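Plaltusent Robotics Club: progress report to the Nuteditz Fund
7 February 2018

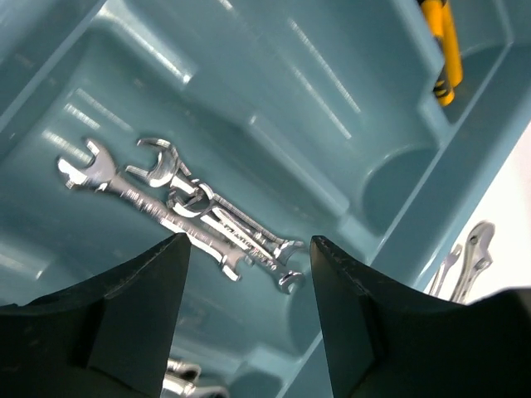
The club is on schedule. Students chose tool sorting as their main task for the year, and work on picking spanners out of a moulded tray began after the autumn break. Spanners that overlap are still the hardest case, as the gripper tends to take two at once.

The group has logged 1,048 attempts so far, against a target of 1,000 for this stage. Membership stands at 32.

Spending to date includes £63 on replacement cables. The rest of the parts budget is being held for a second set of gripper fingers, which the students are designing themselves.

Next term we will start on the Ojo task, where tools go back into the correct compartment. We ask that the end date stay in August, in time for the Grimar contest.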